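Kulinport City Card, the four-trip version
Review by Yayra Sarpong

I bought the Kulinport card on a layover that turned into most of a week, and I'm still telling people about it. It covers the trams, the harbor ferry and six small museums, and you can share it with whoever you're traveling with (my cousin and I passed one back and forth at the gate, totally allowed).

Getting it
There's a kiosk at the Orov terminal, right by the lockers. Mine took a minute to print and cost 382 at the machine, in local money. The app works too, but I like having a card in my pocket when my phone is dying!

Getting around
The ferry is the best part. Sit on the left going out. The 4 tram climbs all the way to the old reservoir, and at 7 in the morning I had a whole row to myself. Transfers are good for an hour and a half, so you can hop off for coffee and get right back on.

What to see
Start with the Ebihara Map Room. It has 1,861 maps and harbor charts, and Viktória Kun at the front desk will pull out a drawer for you if you ask about a particular street. I stayed until closing and went back the next day. The Piten design museum is smaller, mostly shelving, stools and other everyday furniture, and the little black metal rack with the light wooden top was my favorite thing.
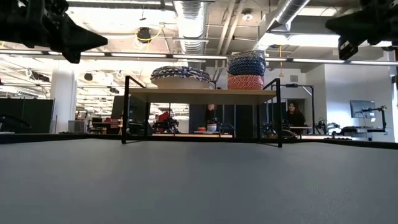 What I'd change
The night buses aren't included, and the map on the back of the card is tiny. Bring reading glasses. I'd still buy it again in January, when the ferry runs heated cabins and the lines are short.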